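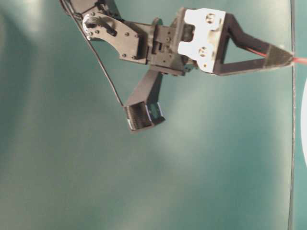 Last updated: July

4.2 Wiping and pick-up chores

We ran 300 pick-up trials at the Lesberg bench with the Imhof arm. Small light items were handled well enough for shop-floor sorting. Cloths and cups were not - both failed too often for unattended home use.
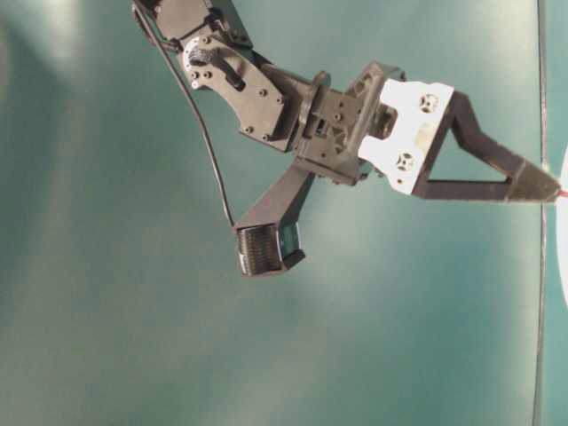
Hannelore Danzer
July

Figure 3. Two-finger gripper with jaws spread wide over the teal work surface.

Grip width was not the limit. Most failed trials ended at contact, when the finger pushed the item before closing. The Plesia controller cut these losses but added 14 seconds per cycle.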